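Painted shop signs are the subject of Uyên Quách's survey of Grosley, which covers the commercial streets between the rail yard and Stillerley. She began it in June with a camera, a color chart and a notebook, and she has logged 100 signs so far.

"I record the wall, the ground coat, the lettering style and the condition," she said. "Condition is graded from one to five. A five means the text can be read in full from the opposite sidewalk."

Dating is slower work. Quách compares each sign with city directories and building permits. Where a wall was painted more than once, she photographs it at a low sun angle so the brush ridges of the older layer show.

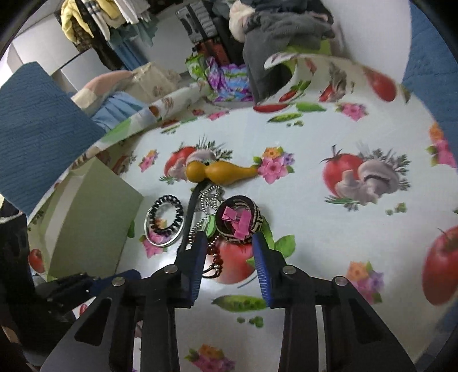
The layered walls take up most of her time. One on Zurnden Street carries a hardware sign over a bakery sign, and the two share a capital R. "I logged them as separate entries with one location number," she said. "Otherwise the index breaks."

Thắng Khương, a sign painter who trained at the Cao shop, checks her notes on technique. He has corrected nine entries, mostly where a stencil had been listed as freehand.

"Look at the inside corners," Khương said. "A stencil leaves bridges. If they were filled later, the paint is thicker there."

The survey does not cover signs less than 30 years old. Quách plans to start on the streets south of the rail yard next.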